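Pinces manuelles Toltomard : deux mois d'utilisation

Publié en décembre par Ánh Quách, rubrique Matériel

J'avais laissé de côté les kits de démonstration à pinces manuelles après un premier essai décevant avec le Pilside, dont les mors prenaient du jeu au bout d'une matinée. Le Toltomard m'a été prêté par le distributeur Tridmont, sans condition de publication. Je l'ai rendu depuis.

Contenu de la mallette

Deux pinces, leurs câbles, un jeu de mors de rechange, une clé Allen et une notice de 17 pages, en anglais seulement. Le logiciel d'enregistrement, Chu, se télécharge à part. Il a fallu 70 minutes entre l'ouverture de la mallette et le premier enregistrement exploitable, dont une bonne moitié pour une bibliothèque manquante que la notice ne cite pas.

Prise en main

La poignée se tient par la base, doigts repliés dessous. Le poids reste acceptable, mais il est placé trop en avant : le poignet compense, et la fatigue arrive plus vite du côté dominant. Je travaille par séries courtes, avec une pause entre deux.

Le câble est le point faible. Il sort de la pince, fait une boucle près de la main et descend le long de l'avant-bras. Si la boucle est trop courte, elle tire dès qu'on tourne le poignet ; trop longue, elle accroche le bord de la table. Deux bandes velcro règlent la question, et elles devraient être fournies.

Objets plats et rigides

Les cubes et les gobelets ne m'ont rien appris, toutes les pinces du marché les prennent. J'ai passé plus de temps sur des panneaux de bois clair, à saisir entre les deux pinces puis à réorienter au-dessus de la table. Chaque pince appuie sur une face, et c'est la pression opposée des deux mains qui tient la pièce. Le moindre écart de hauteur entre les deux appuis crée un couple et le panneau pivote.

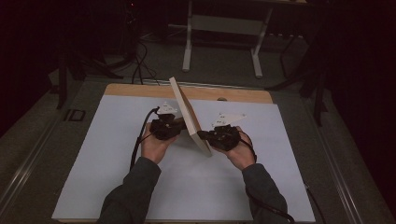

Logiciel et calibration

Chu fait peu de choses et les fait correctement. La calibration se lance en ligne de commande et dure 5 minutes. Elle est à refaire à chaque changement de mors - la notice le dit, mais en annexe. L'export est propre, les horodatages des deux pinces concordent. En revanche, aucun moyen d'annoter une prise ratée pendant la session : il faut noter son numéro à part et trier ensuite. Sur plus de deux cents prises, c'est pénible.

Usure

Les mors d'origine ont tenu. Une vis de fixation s'est desserrée à droite, réglée au frein-filet faible. Rien d'autre à signaler.

Avis

Pour de la manipulation à deux mains sur table, je le préfère nettement au Pilside. Pour du travail à une seule main, l'écart de prix me paraît difficile à défendre. Tridmont m'indique qu'une révision du passage de câble est prévue, sans date. Je referai la série des panneaux si on me la prête.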